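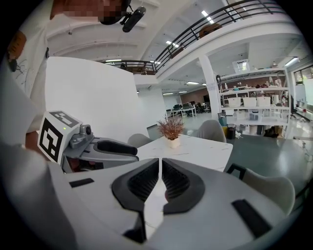
## Hello from Mellel

I run a plant café and potting studio with a mezzanine, and I've been trying to write this page since about the second month we were open, so apologies if it rambles a bit. People kept asking me the same things over the counter (who are you, what do you do, can I bring my mum's half-dead fern) and it seemed daft not to put it all in one place.

Mellel started as a market stall. I sold dried stems and small pots off a folding table, mostly to people who'd told me they couldn't keep anything alive. I had a soft spot for them, being one of them! I'd killed a frightening number of houseplants before I got into drying, and drying suited me down to the ground – you hang the thing up, you leave it alone, and if you forget about it for a month so much the better.

The stall did well enough that I began looking for a room. I saw 6 of them, and five were either damp or far too dark. Then I walked into this one, looked up at the balcony and the high ceiling, and rang the agent from the pavement.

## The room

It's a tall, white, plain sort of place and I've kept it that way on purpose. There's a white partition wall, a square column holding up the mezzanine, and a black metal railing along the balcony that I thought about painting green for a whole winter and then left alone. I'm glad I did.

The tables have a white marble pattern and I wipe them more often than I'd like to admit. You spill compost on a white table and you know about it straight away. The light grey chairs came afterwards. I wanted something with a rounded back that you could sit in for two hours while fiddling with wire and raffia, and I tried out a good many before I found a set I liked. They're lighter than they look, so do shift them about if you're a bigger group. Just put them back after, please!

I like a little white pot on the table with something dried and spiky in it. The reddish-brown stuff is my favourite and I get asked for it all the time. If you fall in love with the one on your table, come and ask me and I'll tell you whether we've got more.

## What we do

Mornings are quiet and mostly coffee. We buy our beans from Sodero, a small roaster two streets away, and the cakes come in from Peñalver, who also do the almond biscuits that vanish by eleven. Bring a laptop if you like, bring a book, I really don't mind how long you stay.

Afternoons are for making things. The one we run most is the dried pot session: you choose a pot, choose your stems, and I show you how to set them so they stay upright and don't shed all over your windowsill. It's £40 a head with everything included, plus a hot drink. You don't need to have done anything like it before, and most people haven't. The room can take quite a crowd, but I keep the sessions small, because I want to get round to everyone and I talk a lot.

We also do a repotting table once a month for living plants. Bring the fern. I can't promise anything for the fern, but we'll give it a decent go.

## The Vusinlow shelf

This is our lending shelf, named after the street where I grew up. It's got 121 books on it at the last count (I counted because someone borrowed the big one on ferns and I wanted to know what else had wandered off). Gardening, flower arranging, a bit of cookery, some novels that have nothing to do with plants at all. Take one home, bring it back when you've finished. No cards or fines, I just like seeing them go in and out.

## Hiring the space

You can hire the downstairs in the evenings for birthdays, clubs, small talks and so on. It's £176 for the evening, and that covers the tables, the chairs, cups and saucers, and me unlocking and locking up. The mezzanine can be added if you need it. Music's fine until ten, after which the neighbours would like some peace.

We shut for a fortnight in July, when I go off and restock on stems and have a bit of a lie down.

## Finding us

We're on the corner, with the blue door and the bell that sticks. Push it hard. Prams and wheelchairs can come in by the side door, which is flat all the way through, and dogs are very welcome downstairs so long as they leave the pampas grass alone.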